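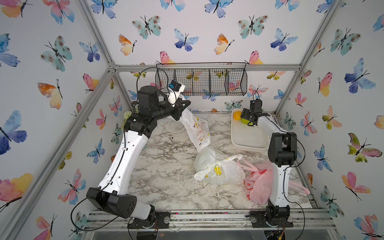

4.2 Wanted notices and the replacement of band members

The notices were taken from four sources: the musicians' board at Stutdale, the classifieds pages of two regional music papers, and the paper slips pinned up in the rehearsal rooms at Ornovbridge. The first three could be copied directly. The slips were transcribed by hand on monthly visits, and some were hard to date, as players tend to leave a notice up until the pins are needed for something else. The full collection came to 3533 notices. Once reposts by the same band for the same vacancy had been merged, 3434 remained, and all of the analysis in this section uses the smaller set.

A notice was counted as a replacement notice if it said that a member had left or was leaving, or if it named an existing band with recorded or booked material and asked for one instrument only. Notices for bands still being formed were kept in a separate category. The boundary between the two isn't always clear. A drummer and a guitarist who have played together for years under several names may describe themselves as a new project, while a band that has lost everyone but its bass player may keep the old name and present the vacancy as a single one. Where the wording left room for doubt, we followed the band's own description.

Drummers and singers are asked for in different terms. Notices for drummers deal mostly with practical matters: whether the player has a kit, whether it can stay in the room, whether there is a car. Notices for singers say less about equipment and more about age, influences and commitment. This was also noted by Szalai in her earlier work on cover bands in the Hajdu district, although her material was limited to pubs and licensed clubs. Enikő Szalai put the difference down to the cost of gear. We think that explains part of it, but it doesn't account for the age ranges, which appear in singer notices from bands of every style and hardly at all in notices for bass players.

To look at this more closely, a subsample of 100 replacement notices was coded line by line. Each clause was assigned to one of five groups (skill, equipment, availability, taste, person), and clauses that fitted two groups were given to both. Two coders worked separately and then met to settle disagreements, most of which concerned the phrase "right attitude" and its relatives. In the end we placed these under person when they stood alone and under availability when they were followed by a rehearsal schedule.

Figure 2. Two robot arms over a marble-patterned tabletop, the left one gripping a white plastic bag.

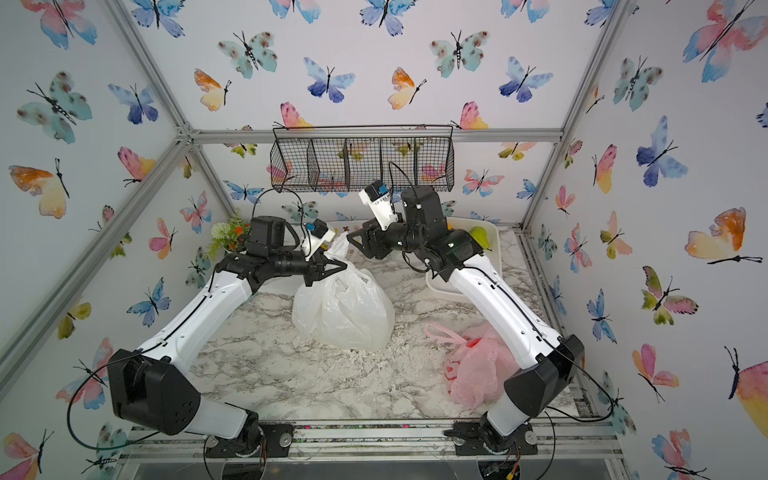 The order of clauses turned out to be fairly stable. Availability came early in notices from bands with shows already booked, and late, or not at all, in notices from bands between shows. Taste usually followed the name of the band and was given as a list of other acts. In several interviews, players told us they skipped straight to this list and decided on the strength of it whether to read the rest. One guitarist from Verkivitz said he would answer any notice that named at least one act he had never heard of - the others, in his view, were all looking for the same record collection.

The interviews were held with 28 musicians who had either placed or answered a notice in the collection. They were recruited through the same boards, which means that players who find their bands by word of mouth are under-represented. Most sessions took place in the evening before a practice and lasted under an hour. Participants were asked to bring a notice they had written or replied to, and to talk through what they'd had in mind at the time.

Those who had written notices often said that the text was agreed by the whole band, with one member doing the typing. The departing member was sometimes involved as well. This was more common where the person was moving away for work or study, and in two cases the outgoing player sat in on the auditions and taught the parts to the newcomer. Where the split had been less friendly, the notice tended to be short and gave no reason for the vacancy. Readers seem to be aware of this. Several participants told us they would ask around before replying to a notice of that kind, usually by way of a sound engineer or someone at the rehearsal rooms.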